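## Latov 3737 Handling Arm: Demonstration Visits

The Latov 3737 is a single-arm handling unit for light goods in open containers. Prenell supplies the unit complete with gripper, wrist camera, and control cabinet, and receives prospective buyers at its demonstration room in Cusi. A visit lasts 90 minutes and is open to groups from one organization at a time.
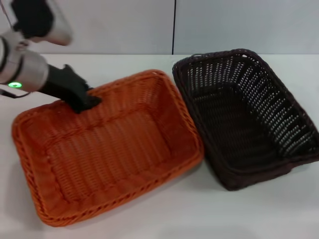 Container handling forms the first part of every visit. The unit is set up on a table against a plain wall, at a height that allows guests to follow the gripper closely. Woven baskets, such as the orange and dark brown pair standing side by side, are a demanding test, as the rim is thick and uneven where the black gripper must approach it. Guests may ask for an approach to be repeated at a lower speed.

The second part concerns the wrist camera. Its live view is made available to guests without correction or selection, including passages in which the view is too close to resolve any detail. 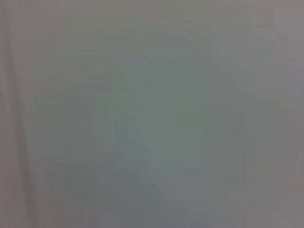 Mivitz, which attended in January, asked that the camera session be given more time, and remarked that its own staff had learned more from the unprocessed view than from the printed data sheet. The session has been extended accordingly.

Purchasers receive the same camera view through the operator software. Recordings may be kept for up to 3000 cycles before the oldest are overwritten, and this limit can be changed by the site administrator.

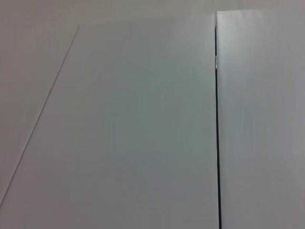

Export is available at any time and does not interrupt operation. Training in the software is included for up to three operators per unit; additional places may be ordered with the unit or at a later date.

### Arranging a visit

- Requests should state the type of container and the goods to be handled.
- Guests may bring their own containers, subject to prior approval.
- Closed shoes are required in the demonstration room.
- Quotations are issued in writing after the visit.

Page revised 07/09/2025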